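Anastasia Rallis
Robot arms, small workshops, slow reviews

1/
In August I started to test the Ferivden kit, the one with soft fingers and two arms. Many people asked me for an opinion, so I write it as a thread. I paid the full price and the company did not see this text before you.

2/
Setup. The manual promises one hour. I needed 3, and most of it went to the camera calibration. The pages for this are translated badly (I know, I should be the last to complain). Iraklis Kokkinos helped me to find the right menu, thank you again!

3/
The fingers are the best part of the kit. With my old Herkley gripper I had marks on every soft fruit. With these I set the force to 8 on the scale and left it there the whole week. For a tomato I would go lower.

4/
Teaching a task is done by moving the arms by hand. I recorded 16 demonstrations for the kitchen task, then let it train during the night. The software asks for 100, but for simple pick and place I think this is too much.

5/
The kitchen task is with a banana, a pink plate and a green bowl. I like a banana for testing because it is long and curved, and a grip too near to one end makes it turn. The fingers take it from above, near the middle.
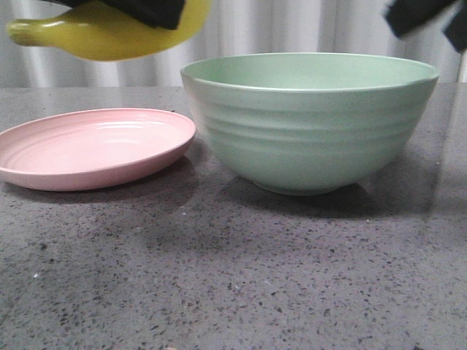 6/
What I don't like. The fans are loud, I cannot have a phone call in the same room. The cable of the second arm is too short for my counter. And spare finger pads are sold only in the big pack.

7/
Support. I wrote to them at 9 in the evening and a person named Li answered the next morning, with a clear drawing of the connector. The forum is more quiet – two of my questions are still open there.

8/
Several of you asked about Umholm. Their arm is stronger and the app is nicer, but you pay every month for the training service. With Ferivden I train on my own computer, and for me this decides it.

9/
I keep the kit. Next I will try cups with handles, and I will post the settings file when I have cleaned it a little.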